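Notes for my slot, 11 Dec 2022. Keep it loose, don't read it out!

Start with hello and thanks to Yuzuki for the simulator work. Ask who's looked after a simulated cell before (hands up). People think there's no upkeep because nothing wears out. Well, I've had 26 tickets on this one since July, so there we are.

First job every morning is the gripper. I open the close-up view and look at the finger against the gripper body. If the angle's off by a whisker, every grasp goes wrong later on and you'll blame the wrong thing (I did, for 12 days). 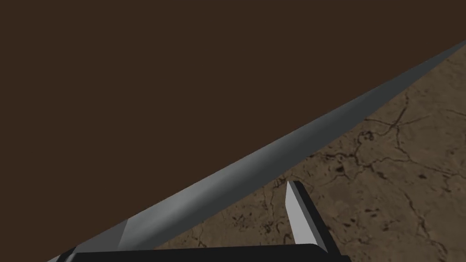
Then friction. Kenta had ours set far too low and the fingers kept sliding off things, so now I change one value, save it, and run 800 short tries before touching anything else. Boring, yes, but please do it!

Pause here, sip of water.

Next, door handles. I check the contact settings on the handle as well as the fingers, and I keep the left arm well forward so it stays clear of the right one. Tight rooms are where you find the mistakes. 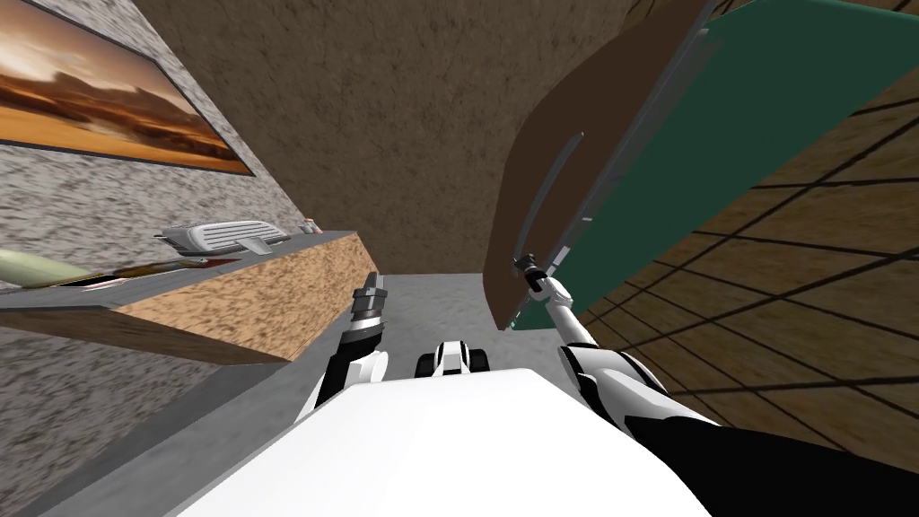 Two-arm set-up, right gripper at the door handle, left gripper empty.

Mention Haruto's reset script, link on the Clirkell page. Questions, then over to Kaan.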